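Bevon Plug-In Energy Monitor, 2-Channel Kit

Home > Energy Saving > Monitors and Meters > Bevon 2-Channel Kit

In stock. Ships from our own shelves.

I run this little shop by myself, and I only stock things I've lived with for a while. The Bevon has been in my house since January and it's the one gadget I'd replace the same afternoon if it died. So this page is long! Skip down to "What's in the box" if you just want the list.

What it does

The Bevon measures how much electricity you're using and tells you in plain numbers. There are two parts to it. The first is a pair of clamps that go around the main wires in your breaker panel, and those read the whole house. The second is a plug-in socket that goes between the wall and one appliance, so you can see what that one thing is pulling. Both report to a small display that sits on a shelf or sticks to the fridge (the magnet is strong, watch your fingers).

I'd used a cheap plug-in meter before and it was fine, but I had to crouch behind the freezer with a flashlight to read it. With this one I look at the display while the coffee's brewing. First thing in the morning, before anyone's turned anything on, mine used to sit at 674 watts. That bugged me. That's a lot of power for a house full of sleeping people.

How I got it down

I spent a weekend moving the plug-in socket from room to room, and I'll tell you what I found because I think a lot of houses are like mine. The old dehumidifier in the basement was the big one. It was running all night on a setting I don't remember choosing. After that came a second fridge in the garage holding mostly mustard and soda, and a heated towel rail I'd forgotten had a switch. The TV and the chargers, which I'd been blaming for years, hardly moved the number at all.

I retired the garage fridge, put the dehumidifier on a timer and turned the rail off. I'm not going to promise you a dollar figure, your rates aren't my rates and your fridge isn't my fridge. But I did stop dreading the winter bill, and I now know which things in this house are worth fussing over.

Which version to get

There are two versions of the kit and people mix them up all the time, so please check before you order.

The standard kit comes with regular clamps and fits most homes with ordinary service. This is what I have.

The large-clamp kit is for thicker cable. If your electrician says the wires feeding your panel are oversized, get this one. The display and the socket are the same in both.

If you've got solar, either version will show power going out as well as coming in, but you have to turn that on in the settings. It's off when it arrives. (I get more email about this than anything else on the site.)

Installing it

The plug-in socket takes no installing. Plug it in, hold the button until the light blinks, and the display finds it.

The clamps are another matter. They go inside your breaker panel, and parts of that panel stay live even with the main breaker off. I had an electrician do mine and it was a short visit. Please do the same unless you're qualified. You can use the socket and display on their own in the meantime, plenty of customers never bother with the clamps at all.

The display wants to be within 5 rooms or so of wishful thinking, by which I mean the radio is decent but it isn't magic. Mine goes through one floor and a plaster wall without dropping out. A metal panel door in a concrete basement will be harder on it, so try it before you stick anything down.
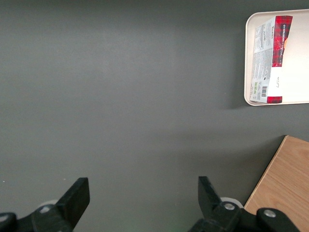
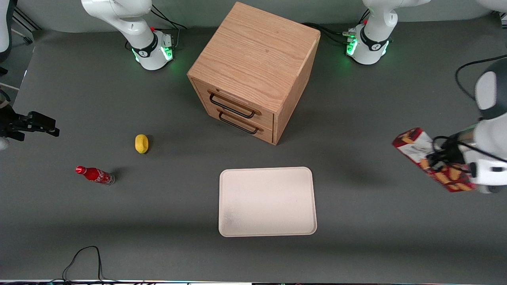 How it compares

I also carry the Wememik single socket, and I get asked which one to buy. If you only want to check a few appliances and then put the thing in a drawer, buy the Wememik. It's cheaper, it does that job well and there's nothing to set up. If you want to keep an eye on the whole house all year, you want the Bevon.

I've tried the Voß meter too and liked it a lot, lovely big digits, but the manual was hard going and I couldn't get spare clamps for it, so I don't sell it. The Bevon also sends its readings to the Pluria app if you use that for your thermostat. You don't need the app. I went months without it and only set it up because I wanted the monthly charts.

What's in the box

Display unit with magnetic back
Plug-in measuring socket
Pair of clamps (standard or large, depending on your choice)
Transmitter for the clamps
USB power cable for the display
Printed quick guide

You'll need a USB charger for the display, there isn't one in the box. Any old phone charger works.

Good to know

Order code: 1382
Readings: watts right now, plus daily, weekly and monthly totals
Rates: you type in your own price per kilowatt-hour, and it can hold a day rate and a night rate
Use: indoors only

If the power goes out, the display keeps your totals but loses the clock, so set the time again afterward or your night rate will start at lunch. I learned that one the slow way.

Returns and questions

Send it back if you don't get along with it, as long as the clamps haven't been damaged. Spare sockets and clamps are sold separately on the Accessories page, and you can add extra sockets to the same display later. For anything else, use the contact form and tell me which version you have. I answer in the evenings, usually after the dishwasher's gone on.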